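3.2 Station set-up and daily upkeep

The garment station at Pomomthorpe is a two-armed machine with a five-fingered hand on each wrist, set up at the foot of an ordinary bed. It has run the hanger task in this form since April 2021. Before that the arms stood at a steel bench, which was easy to keep level but told us very little about soft surfaces. Moving to the bed meant redoing most of the mounting, and what follows is the set-up as it stands now, plus the upkeep. Gulgate supplied the wrist clamps, Skamasard the cable sets. Everything else made in house.

Bed height first. Mattress top is measured from the floor with nobody leaning on it and should read 748 mm. A fitted sheet is used, pulled tight at the corners. Loose sheets drag under the sleeves and the arm then carries the sheet along with the garment. Creases towards the headboard end are left alone, the arms do not work that far up.

Wrist clamps next. The screws are tightened in a cross pattern, a bit at a time, and gone over again after the first warm-up. Jhair Henao found early on that the clamp on one side crept round by a small amount over a morning's work, enough to spoil the thumb position. A paint line across the joint now shows any creep at a glance. If the two halves of the line dont meet, the run is stopped, the clamp is backed off fully and done again. Never nipped up from where it is.

Cables. These gave the most trouble. Of 103 stoppages logged in the first period, 40 were down to cables - mostly a connector working loose when the forearm rolled outwards. Fix was a longer loop at the wrist and a tie further back. Connectors are pushed home by hand at the start of each session and wiggled. Crude, but stoppages from this cause fell to almost 34 per cent of the earlier rate.

Fingers are checked open, then closed, then each one alone. A finger that lags gets its tendon re-tensioned by the Yoshida procedure (Appendix B), which takes a while and so is kept for the end of the day where possible. Fingertips wiped with a damp cloth, no solvent. Lint builds up in the joints quicker than we expectd and is brushed out weekly.

Start pose for the hanger task (Fig. 3): hanger flat on the bed, hook pointing towards the headboard, garment on it with the collar at the hook end. One hand takes the shoulder edge near the hanger, the other stays open beside the opposite shoulder. The hands are not swapped over within a session. After any clamp or tendon work the pose is taught again from scratch, old values are not reused even if they look close. In May we tried reusing them and lost most of a session to missed grips.

Fig. 3. Start pose, hanger task, yellow top on grey fitted sheet. 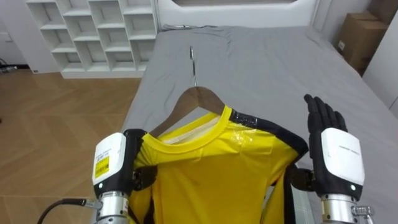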